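We use cookies to improve your reading experience. By continuing to browse you accept our cookie policy.

The Working Counter: Where the Toaster Goes, and What Goes Next to It

January issue
By the Suldale Home desk

Counter space in a small kitchen is lost in strips. A toaster takes one, a cutting board takes another, and the row of jars along the wall takes a third.

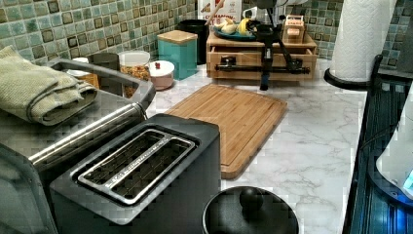 The toaster is the best place to start. A long two-slice model has a narrow body but a deep one, and it needs clear air above the slots. Under a wall cabinet it should be pulled forward before use. The Staton test kitchen measured its own counter at 68 centimeters deep, more than most, and still found that a toaster pushed fully back put heat on the underside of the cabinet. Pulled to the front it was easier to load, and the crumb tray could be emptied without moving anything else.

Crumbs are the second consideration. They fall through the wire guides and collect below, and a share of them ends up on the counter. Marble-patterned surfaces with gray veining hide them well enough that they get missed at wiping time. Lift the toaster once a week and wipe under it with the plug out.

A bamboo board can live beside it. Bamboo is dense and holds up to a bread knife, but the strips are glued, and the glue lines suffer if the board stays wet on one face. Wash it, dry both sides and stand it on edge overnight. The juice groove holds water longer than the flat part does, so run a towel along it. Oil the board every 3 months, more often if the surface looks chalky.

Terry towels dry a board faster than flat weaves. They also shed lint when new. Wash them twice before they go near food.

Canisters belong at the back, against the tile. Clear glass suits cereal and grains because the level can be read from across the room. Anything sensitive to light, such as tea or ground spices, does better in an opaque container. Suldale readers who replied to our storage survey, 2000 of them, put "lids that don't match" at the top of their complaints. Buying canisters from one range solves this until the range is discontinued — Adside dropped its round lids last spring, and replacements are now hard to find.

Small mosaic tile behind the jars needs some thought. It has far more grout than large tile, and grout takes up grease. Dark grout shows less of it. Karamanlidis, the tile supplier, recommends sealing at installation and again after 2 years.

Pot lids are harder to place. A domed lid will not stack flat, and on the counter it uses as much room as a dinner plate. A rack inside a cabinet door is the usual fix. Check the depth of the knob before drilling.

Contact the editors | Copyright Suldale Home. All rights reserved. | Back to top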